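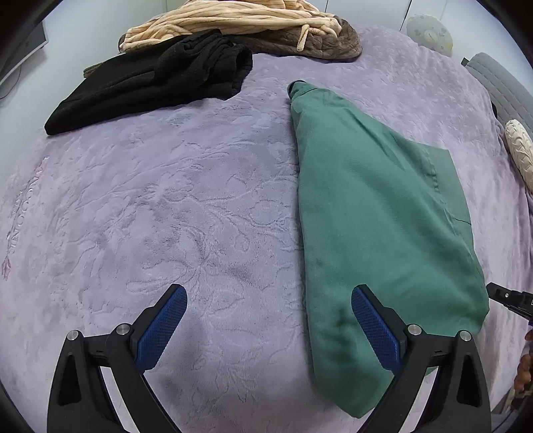 Prasetyo Krishnan asked before the session whether the finger pads could simply stay on until they tear. The Naven procedure does not allow it. Pads are to be replaced after 50 hours of use, or sooner if the diamond pattern has worn smooth.

Next point: cleaning. Fleece and plush shed lint, and lint lodges in the grip pattern. Brush both pads after every 11 folds. Do not use solvent.

Then the screws. Check the screws on each jaw at the start of the shift and record the result on form 929.

Pause for questions. Spare pads are held at Udstead.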